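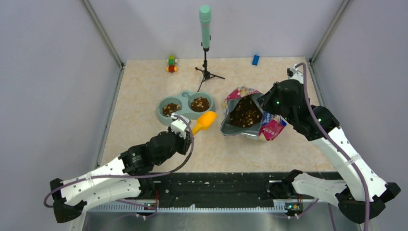
Kibble station, mid-morning. Left arm has the scoop, right arm has the bag.

Quick one tonight, I'm on my lunch break tomorrow at a vet appointment and won't get to it otherwise.

So people keep asking how it's going with the arms at work. For anyone new: I do feeding and cleaning at Harnen, the boarding kennel out past the Gronero road. Dogs mostly, one cat wing. On a full week we do up to 400 bowls a day between breakfast and supper. I've been scooping kibble by hand for a long time and my right wrist knows it.

Humar is the outfit setting up the arms. They've had the pair going in the old grooming room since September. Not the whole job yet, just the bowl part. One arm holds the bag open, the other one scoops. That's the bit I'd have told you a machine couldn't do, a floppy bag. A bag never sits the same way twice. I fight with them myself.

What's changed for us so far:

The morning starts different. Used to be three of us in the prep room at 5:30, elbows out, radio on, not much talking. Now one person stays by the table and two go straight out to the runs. Dogs get let out sooner. They've noticed, the noise at 6 is way down.

Whoever stays by the table is still working. Fetching bags, cutting them open, pulling full bowls, checking each one against the feeding card. I thought it'd be standing around. Nope. It's more like being a line cook for someone very slow and very polite.

And it is slow. I can do a double bowl in the time it takes to line up one scoop. Management says speed comes later. Maybe. I've heard "later" about the drains too.

The cards are what bug me. 36 of our regulars are on some kind of special diet, and those we still do by hand, at the back counter, same as ever. Fine by me. But the plan on the wall says those move over to the arms eventually and I want to know who signs the card when that happens. Right now I sign it, my initials, and if a dog gets the wrong food I know exactly whose fault that is. Asked about it at the meeting. Got "good question" and a note written down. Still waiting.

Hours. Everybody wants to know about hours. Mine are the same. The early slot got shorter by a half hour for one of the part timers, and then they gave it back as walking time, so she comes out even on paper but its outside work now, in the rain, and she did not sign up for rain. That's the kind of thing that never makes it into the slides.

Good stuff, to be fair. My wrist. I haven't worn the brace in weeks. And I know the dogs better than I did, becuase I'm out there with them and not facing a wall with a scoop. The old hound in run 3 leans on the gate now when he hears me.

Valderrama, our other site, gets a pair next if ours works out. A couple of people from there came by to watch and asked me straight up if I'd want it gone. Said no. Said I'd want the card thing sorted first and a stool for whoever's on the table. The floor in that room is murder.

Will post again when I hear something on the cards. Bed now, alarm's at 4:40.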